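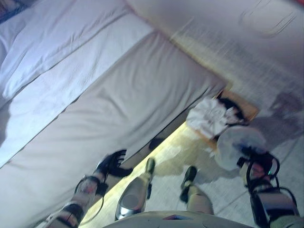
Written rules for home task sessions: what do you require?

rendar_ops
We're rewriting our house rules for running humanoids in furnished rooms. Bed making, picking things up off the floor, that kind of task. The old sheet was two pages copied from our arm cell and half of it makes no sense with legs. What do you have in writing that people follow?

Primik
Floor check before every run. Anything on the floor that isn't part of the task gets picked up or written on the run sheet. Boards, cloth, paper, cables. We used to allow "known clutter" and stopped after a foot landed on a pillowcase and the robot sat down hard.

e_tikkanen
Disagree with clearing everything. If the task is tidying a bedroom, a bare floor teaches you nothing. Our rule is a keep-out strip along the long side of the bed, marked on the floor plan. Clutter is fine outside the strip.

Primik
How wide?

e_tikkanen
Two feet widths plus margin. We measured it with the robot at full reach over the mattress, where it leans the most.

ploststead
Loose bedding is the one I'd write down first. Sheet corners get pulled over the side and end up under the toes. Our rule: if fabric touches the floor within reach of either foot, pause and fix it. Operator calls the pause, spotter does the fixing, and the spotter says "clear" out loud before motion resumes.

rendar_ops
Do you keep the spotter in the room the whole time?

ploststead
Yes. Five steps away at most, stop button in hand. On a belt clip doesn't count.

Irja Seppälä
Please don't use steps as a unit. Put tape down. I audited a site where every spotter had a different idea of five steps.

ploststead
Fair. Ours is taped, the sheet just never got updated.

sarbu_lab
We wrote 9 rules and people remembered maybe the first few. Cut the list and put the rest in training. Also check wrist cables. They stick out in a loop on ours and can catch on a bed frame. It's a visual check at Sârbu, both arms, start of each session.

e_tikkanen
A visual check isn't enough for cables. Move each wrist through its range with the robot on the stand, then look.

sarbu_lab
That adds time to every session.

e_tikkanen
It does. We still do it.

rendar_ops
Thanks. Draft so far: floor check, keep-out strip on the plan, fabric pause, taped spotter position, cable check with movement. I left the clutter question open for each task owner to sign off. I'll post the full text Thursday.

Primik
I'd still make clear floor the default and have them sign for the exception.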